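Textile conservation workshop, Brelarholm
Notebook entry, February, 14.20
Entered by J. Rangel; read by W. Godoy

Subject: light fastness of the dyed wool samples, second series.

The second series was removed from the light cabinet this morning after 1460 hours of exposure. The samples were conditioned overnight in the store before comparison with the unexposed controls. Madder on alum has held well. Weld on alum has lost a good deal of its depth and now reads as a pale straw colour. The indigo samples show little change, apart from sample 151, where the fading is uneven along one side. Mr Godoy considers that the yarn was poorly scoured before dyeing. I am inclined to agree, but the Belletska batch should be examined first, as it was scoured in the same bath.

Readings were taken at 4 points on each sample. The Deltent meter drifted during the first run and that run has been struck out. The cabinet lamp is to be replaced before the third series is started.

Outstanding: 2 walnut samples without labels; revised wording for the Bravo loan agreement, section on display lighting.

The choice of ground for visual comparison remains unsettled. Pale wools are judged differently according to what lies beneath and behind them, and weld suffers most in this respect. A white sheet on a black table, with black fabric hung behind, gives the kind of contrast I have in mind, although a neutral grey would be preferable for the final assessment. Mr Godoy will enquire about grey card.

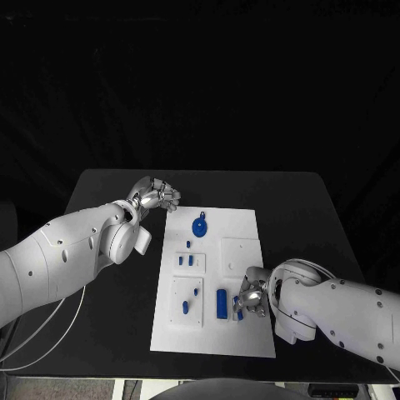
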